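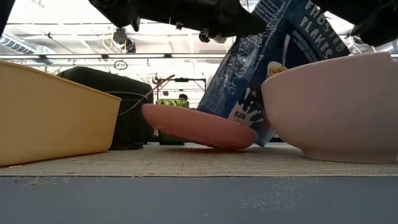 4. Working rules for the shared table

Before we come to the rules themselves, it may help to say how they grew. When we began writing down good practice for two-armed table work at Stalorwood, we had a single page of 12 rules, most of them borrowed from larger machines behind fences, and we soon found that people were kind about the page and rarely read it. The present version has 10 rules. We dropped 2 that only repeated what the arm controller already enforces, and we are grateful to Tahira Jafri for arguing, patiently and over many cups of tea, that a rule which can't be checked by eye from the operator's chair should be rewritten until it can.

The first group of rules deals with the edges of the work. Each station should have its own marked floor area, and the marking should be renewed whenever it begins to lift. Cables belonging to the arms need enough slack for the full reach of the wrist, and any cable that crosses the floor should be walked and looked over at the start of a session. We ask that this be done by a person on foot – a glance at a monitor is no substitute. 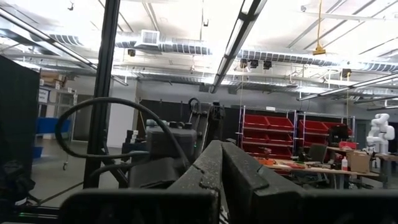

The second group deals with what neighbours owe each other. A room with several arms in it is a friendly place to work, but it is also one where a stop button can be a long way from the hand that wants it. We therefore recommend that every operator know the stop for the next station as well as their own, and that spare parts and tools go back to a bench or rack before any arm is powered.

The third group covers the objects, and here we favour everyday dishes and packaging over purpose-made test pieces, with one firm condition: food, liquids and anything with a heating element are to be listed on the session sheet and signed for by a second person (Figure 3).

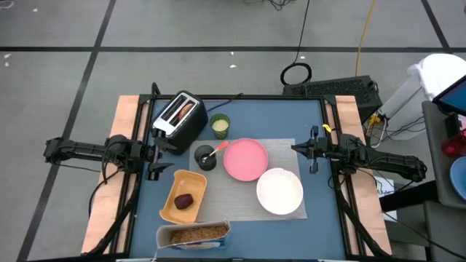 Figure 3. Two-armed station laid for a breakfast task, with toaster, glass, cup, plates and cereal box.

We tried the sheet over 1,000 sessions, beginning in February, and its main benefit was a modest one – people talked to each other before starting. Samah El Sherbiny has since adapted it for the Avari site, where the colour codes differ but the order of checks is the same.

Comments (2)

Desjardins: Thank you for this, we've pinned the section up beside our own station. Could you share the session sheet as well?

Andirance reader: Lovely to see the floor marking given its own rule. Ours lifts every winter and we've never agreed on whose job it is to redo it.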